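**Wire dish racks — worth it or do they all rust?**

**pukow_flats**
Third rack in 2 years, and it's gone orange at the feet again. We're on tank water out at Irnness, no dishwasher, family of five. Coated wire, stainless or just give up and use a tea towel? Budget is $50.

**Proverier**
Stainless, every time. Mine lives beside the sink and gets a wipe when I remember. Coated stuff is fine until the first chip, then the water gets in underneath and you're done.

**wei_by_the_bay**
Disagree! I paid 15 bucks for a coated one at the Pukow markets in April and it's still perfect. Trick is drying the feet — I tip it upside down overnight.

**Proverier**
April is hardly a long-term test, mate.

**wei_by_the_bay**
Fair, but I'm not spending fifty on something that holds plates. Plus the black hides tea stains, and my stainless one always looked grubby.

**pukow_flats**
Tipping it over I can manage. Getting the kids to do it, no chance. Does anyone's fit big dinner plates? Ours lean out and clonk the tap.

**irnness_tanks**
Look for a tall back, plates have something to lean on then. And skip the drip tray, it just grows slime (sorry Proverier, I know you love yours).

**Proverier**
I rinse mine!! Weekly. Mostly.

**irnness_tanks**
Tall-back sort, black wire:

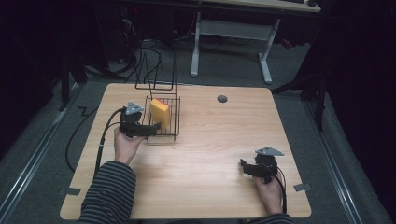 *Rack on the table, tall loop at the back*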